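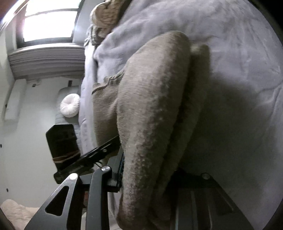
Budgeting for hand-held grippers to record laundry and folding work: is the quote reasonable?

Asked by Pustora, Aug 4, 2023

I do the purchasing for a small outfit that is meant to be teaching a robot arm to tidy bedrooms and fold clothes. The arm itself is somebody else's headache. My bit is the hand-held grippers that people use to do the folding themselves so there are recordings to learn from.

We have a quote from Vollance for 3 pairs, with cameras, mounts, a year of support and something called an "onboarding day". The pitch is that once you've bought the kit the recordings more or less make themselves. I have been buying equipment long enough to distrust any sentence with "more or less" in it. The salesman showed us a video of a tea towel being folded in half. A tea towel! Our list is jumpers, cardigans, blankets and duvet covers, and I have yet to see anyone's gripper pick up one layer of a jumper without bringing the other one with it.

So what I'm after:

Is 3 pairs sensible for a team of 2 people doing the recording, or is that the salesman counting for us?
What wears out, and does anyone actually stock it?
Do we need to set money aside for the clothes and bedding, or do people just bring things from home?
Is a support contract worth having?

I've got until the end of the month to put a figure in. Please don't tell me to "contact the vendor for details", I have had all the details I can take from the vendor.

Answer from Elaine Vasconcelos (marked as helpful by 7 people)

I've been through this budget twice, once badly. Taking your points out of order.

The clothes first, as everyone leaves them out. Yes, set money aside. Thick knits, fleecy blankets and cable stitch all behave differently in the jaws, and you want the awkward ones in the pile from the start. Charity shops are fine. What you don't want is people bringing their own, partly for hygiene and partly because the one jumper that gave you all your good recordings goes home in somebody's bag and you can't repeat anything. We put every item on a list with a number sewn in the hem. It was dull to do and I'd do it again.

Chunky knits also pill and stretch if you handle them all day, so the same jumper in week six is a different shape from week one. I budget to replace the knitwear and leave the flat stuff alone until it tears.
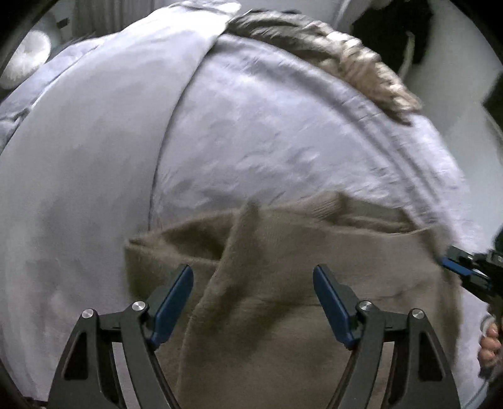 Folding a jumper is a two-handed job most of the time, so work in pairs of grippers and never let anyone talk you into pricing singles. For two people I'd buy two pairs and spend the difference on spares. A third complete pair sounds like a backup, but when something goes it'll be a pad or a pivot, and you'd be robbing a whole gripper for one small part. Then you have a drawer with two and a half grippers in it and no record of what came off which.

Wear: the finger pads, by a long way. We got through ours far faster than the leaflet claimed. After that it's anything with a cable on it, usually where the cable bends. The metal bits have outlasted two sets of everything else. Ask Vollance in writing for the price of a bag of pads and the delivery time. If they can't give you a price, that tells you they haven't sold many.

The line missing from your quote is people's time. Our first budget had 376 hours of recording in it and nothing for sorting the pile, shaking the sheets out, charging things, or throwing away the takes where the camera slipped. I won't give you a ratio because I don't believe anybody's, including my own, but if your hours only cover folding you are well short.

Also price a bed at the right height. We used a low one and wrists and backs started to complain within days.

Support contract: I'd skip it in the first year if they'll sell you parts without one. Some won't. Get that answered before you argue about anything else.

Comment from Pustora: Thank you. They will not sell pads outside the contract. I asked this morning. Funny that it wasn't on the slide.

Comment from Elaine Vasconcelos: Then the contract is really a pad subscription and you should cost it that way.

Answer from King-fai Hsiao

I'd question whether you need to buy at all yet. Plenport hire out sets by the month, or they did in January when I last looked. The monthly rate looks steep beside the purchase price, but you get to hand it back when the project changes its mind, and these projects do. Ours started with kitchens, went to bathrooms and ended up on socks.

One warning if you hire, check whether the recordings can be opened without their software. We didn't check. Getting everything converted afterwards cost about as much as the hire.

I half disagree with Elaine on the third pair. If your 2 people are both recording every day then a dead gripper means someone sitting idle, and wages cost more than grippers. Depends how far you are from the supplier. We're a long way from ours.

Agree about the tea towel. Take your worst cardigan to the demo and ask them to fold it while you watch. If they want to "prepare" it first, note that down.

Answer from Harju

just get the cheap ones and print the fingers yourself, we did and its fine

Comment from Elaine Vasconcelos: Fine for how long, and what are you using for the pads? Printed plastic slid straight off wool when we tried it.

Comment from Harju: we mostly do boxes tbh

Comment from Pustora: Going in with two pairs, the contract for one year with the pads listed by quantity, and a separate line for knitwear. I've struck out the onboarding day. The cardigan has been chosen and it is a horror.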